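3 min read

September, posted by tuominen_off_the_clock

ok I promised a thread about quitting my second monitor and my neighbors are being loud so nobody's sleeping anyway. here we go

I worked on two screens for years. Left one was work, right one was chat, email, weather, a sandwich place I was never going to order from. I thought I was fast. I was mostly turning my head a lot

then in September the right one started flickering and I unplugged it "for the weekend." it's in the closet now, under the sleeping bags

first three days were awful. I kept dragging windows off the edge of the desktop and losing them. my hand just did it! like reaching for a light switch in an apartment you moved out of

the other thing I missed was having somewhere to dump stuff. I had 14 tabs pinned over there and I could tell you what maybe two of them were for

so I made one rule: full screen, one thing, and when I switch I have to switch on purpose. no little window peeking out behind the big one

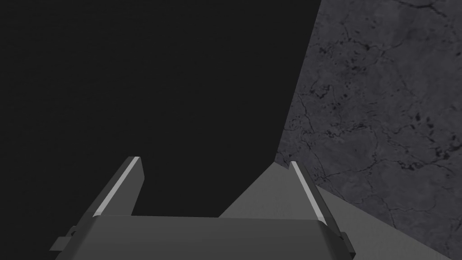
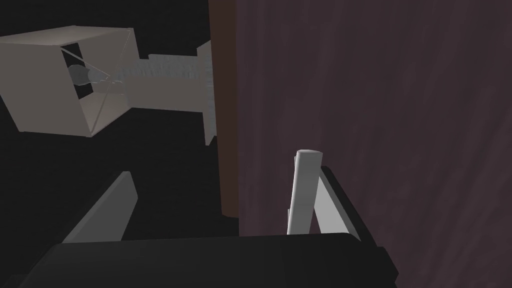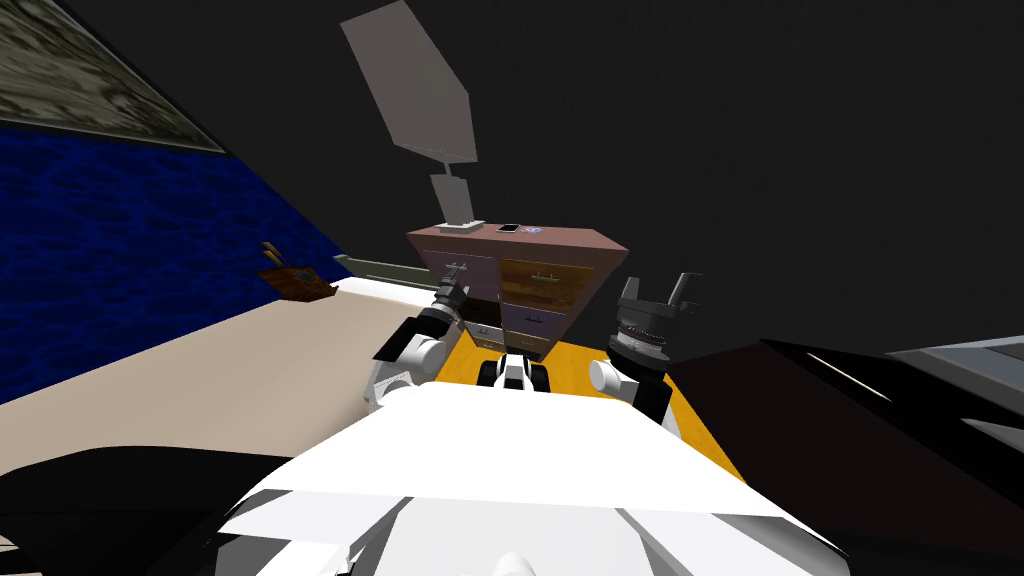 anyway. email was the hard part. I used to see every message land. now I open it at 10 and again at 3:30 and close it in between, and so far one (1) person has noticed, and they only wanted to know if I was out sick

chat is harder because people expect you right away. I put "slow today" in my status on a Tuesday and never took it down. it has been slow today for weeks

money part, for those who asked: I sold the monitor arm for $300, which is more than I thought I'd get for a metal elbow with a clamp. the buyer drove over from Tretavbridge and paid cash and also took the cable I'd thrown in a bag with it, and then I found out that was my good cable

the desk is the best part. there's a whole stretch of it I hadn't seen in years. I have a plant there now, plus a real notebook, a Tritex one with the stiff cover, and I write down the thing I was about to look up and then look it up later. half the time I don't care by then

what I still haven't fixed: spreadsheets. if you compare two long spreadsheets for a living, keep both your screens, I mean it. I tried it with one that had 510 rows and ended up printing it and using a ruler like it was tax season in my parents' kitchen

also video calls. with one screen I can't read my notes and look at people, so I tape the notes to the wall behind the laptop. I look very focused. I'm reading a sticky note that says ASK ABOUT THE INVOICE

I tried Meltinent for a while too, the app that dims everything except the window you're in. it's fine. it made me sleepy after lunch. full screen does the same job and doesn't send me a weekly report

my neck feels better but I also got a new pillow the same week so I can't tell you which one did it

if you want to try it, don't sell anything yet. just unplug the cable and put it in a drawer till payday. and label the cable

Comments

deskgremlin: the dragging windows into nowhere thing, I did this for a MONTH

pine_and_paper: I do bookkeeping and you can pry my second screen out of my hands

oatmeal_hour: what pillow

tuominen_off_the_clock: @oatmeal_hour it was on sale and I cut the tag off, sorry

lowbatterylou: going to try the twice a day email thing but my boss sits six feet from me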